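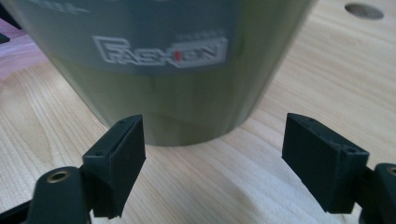
Lilian Nyamweya wrote to ask why her Stadier closed evenly on a small box and then pushed to one side on anything wide and round. Both pads reached the part, she said, but the left one got there first, and by the end of a shift the trigger felt gritty. She had already tightened every screw she could find.

Tightening the screws is what most people try first, and on this tool it can make things worse. Her letter covers two separate jobs, the pads and the bushings, and both can be done on a bench with the kit tools. The steps are on this page with the parts you may need.

Stadier hand-held gripper, two-finger, with camera mount

The Stadier is a trigger-operated gripper for recording picking and placing by hand. The two fingers swing in from the sides on black mounting arms, and each arm turns on a brass bushing. The finger pads are separate parts screwed to the arms, so a worn pad can be changed without taking the arm off. It is held in one hand. There is no motor.

Weight without camera: 343 g
Full opening between pads: 100 mm
Pads: black, supplied as a left and right pair
Arm bushings: brass, one set per arm
Price, complete with hex keys and trim shims: $413
Made by Fimley

When to service it

Check the pads at the start of each day you use the tool. Check the bushings once a week, or sooner if the trigger does not come back on its own. We ran one Stadier on our own bench for 1,592 closings before the first bushing needed replacing, and that tool had been cleaned on schedule. A dusty shop will see shorter life. Cardboard dust is the worst for it.

Signs that something needs attention:

One pad touches the part clearly before the other.
The part turns a little as the fingers close.
The trigger is stiff near the closed end.
An arm can be rocked up and down by hand.

The first two are nearly always pads. The last two are bushings or the return spring.

Setting the pads

Take the camera off first, or at least cover the lens. Clamp the handle in a soft-jawed vise with the fingers level over the bench. Do not clamp the arms.

1. Open the fingers fully and wipe both pads with a dry cloth.
2. Loosen the pad screws by half a turn each. Leave them in.
3. Close the fingers gently on the setting block until both pads lie flat against it. The block goes in the middle, lined up with the notch on the handle.
4. Hold the trigger and snug the screws, going back and forth between left and right.
5. Open, turn the block end for end, and close again. If there is a gap at the front or back of one pad, put a trim shim under that side and repeat.
6. Tighten the screws with the short end of the hex key, using two fingers. They thread into inserts, and the inserts will pull out if you lean on them.

Then try it on something wide and round. A can or a storage canister will do, as long as it stands by itself and fits in the opening with room to spare. Have it stand on the table with nothing in it. Set the fingers open on either side and close slowly. The canister should stay where it is. If it slides toward one finger, the block was off center in step 3.

A tapered container is a harder check than a straight one and a good second test. The pads will meet a sloped wall at one edge before the other. A little of that is normal. What you are looking for is that both sides do it the same way.

Cleaning and changing the arm bushings

You can see the brass ring at the top of each arm. Grit collects there and works its way in. For the weekly cleaning, brush around the ring with a dry nylon brush, open and close the fingers a few times, and brush again. No oil. Oil holds dust against the brass, and on the tools sent back to us for stiffness it has been the usual cause.

If brushing does not clear it, take the arm off:

1. Release the return spring from its post with the hook tool. Wear eye protection.
2. Support the arm from below and remove the pivot screw from the top.
3. Lift the arm straight out. Keep the thin washers in order -- the top and bottom ones are different.
4. Wipe the pivot and the inside of the bushing with a swab and isopropyl alcohol. Let both dry.
5. Look into the bore with a light. Even dull marks are fine. An oval bore or a bright groove on one side means a new bushing.
6. Press the old bushing out with the push tool and press the new one in from the top until the ring sits level with the arm. An arbor press is best. A drill press with the power off works too. Do not use a hammer.
7. Refit the arm, washers and screw. The arm should drop slowly under its own weight when you tilt the tool with the spring still off.
8. Hook the spring back on.

Change both sides together. A new bushing on one arm and a worn one on the other will bring back the uneven closing, and you will be resetting the pads every few days.

After any bushing work, go back and set the pads again from step 1.

Camera mount

If the camera came off, check its view before recording. Both fingers should show low in the picture with the tips clear of the bottom edge, one on each side, at full opening. The mount has a click stop, but the stop wears, and older mounts made before February can be a click off. Shirima sells a replacement plate that fits all versions. We stock it.

Parts

Pad pair, left and right, with screws
Bushing set, two arms, with washers
Return spring
Push tool and setting block
Trim shims, mixed pack
Shirima camera plate

Pads are sold only as pairs. Bushing sets ship with the washers already in order on a paper card, top to bottom. Please give the serial number from inside the handle when ordering springs, as there are two lengths.

Service by mail

If you would rather have us do it, send the gripper without the camera. Gopinath Menon handles the bench work and will write back with a price before starting. Pack the fingers open with a piece of foam between them. Tools that arrive closed and wrapped tight often have a bent spring post -- that is an extra repair.

The Skedard wrist strap and carrying case are listed on the accessories page. The case fits the gripper with the camera plate on.

Instructions revised 2020-11-27. The older sheet called for light oil on the pivots and should be thrown out.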